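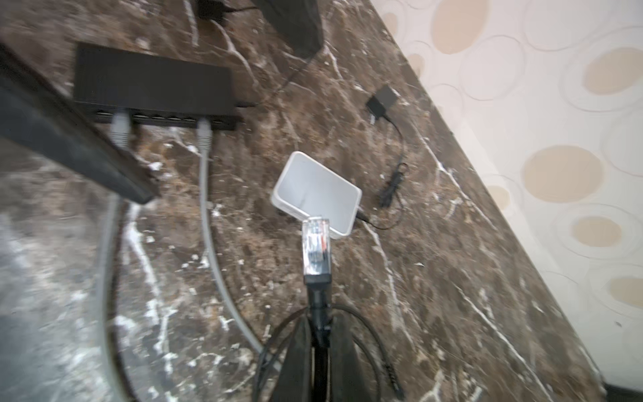
*Fig. 1. Network cable with a clear plastic plug, over brown marble with white veins.*

# Week 5: Party leaders and the tax vote

Notes by Chun-yin Hsieh. Please read before the seminar on 23rd January.

## 1. The question for this week

A party wins seats with a promise on taxes. After some months its leaders prefer to make a deal with the other side. Why do they do it, and who can stop them?

In the older textbooks the party is treated like one person with one opinion. For our purpose this is too simple. We separate three groups:

- **Members in office**, who must vote and must be elected again
- **The party organization**, which raises money and chooses the staff
- **Outside voices**, such as editors, donors and radio hosts

Each group pays a different price when the promise is broken. The member in office can lose a primary. The editor can lose some readers, but usually not his job.

## 2. The Tarness case

We will use the classroom case of Tarness, a state legislature with two parties. You received the long version in September, so I give only the main points.

The majority party promised no new income tax. Then the budget had a gap, and the governor, from the other party, offered an exchange: a small increase on high incomes, and in return a lower business fee. The majority leader, Bukell, wanted to accept. His deputy, Agbeko, collected signatures against it.

Bukell's argument was about the next election. He believed that voters would blame the majority if state offices closed. Agbeko's argument was about the promise itself. If it is broken once, she said, no voter will believe the next one.

Please notice that both of them speak about elections. It is a common mistake in student papers to call one side "practical" and the other side "ideological" and to stop there.

## 3. Terms to know

**Pledge cost:** the support a member loses by voting against a public promise.

**Cover:** a reason, or a group of colleagues, that makes a difficult vote safer. A vote late in the session with many colleagues gives more cover than an early vote alone.

**Agenda control:** the power to decide which bill comes to the floor. Bukell had it, Agbeko did not. For this reason she needed signatures.

## 4. Reading

Farah Tuhumury's chapter on the Plarkura newspapers is in the course folder. She looked at 1264 editorials and asked how often they supported a compromise before the leaders did. Read the method part slowly. I am not fully convinced by how she decides what is a "compromise," and I would like to hear your opinion.

## 5. To prepare

Write 200 words on one of these:

1. Could Agbeko win without agenda control? Explain which group she needs.
2. Does a written pledge cost more to break than a spoken one?

The longer paper has a limit of 3000 words, with notes but without the bibliography. Send me your topic by e-mail before you begin writing.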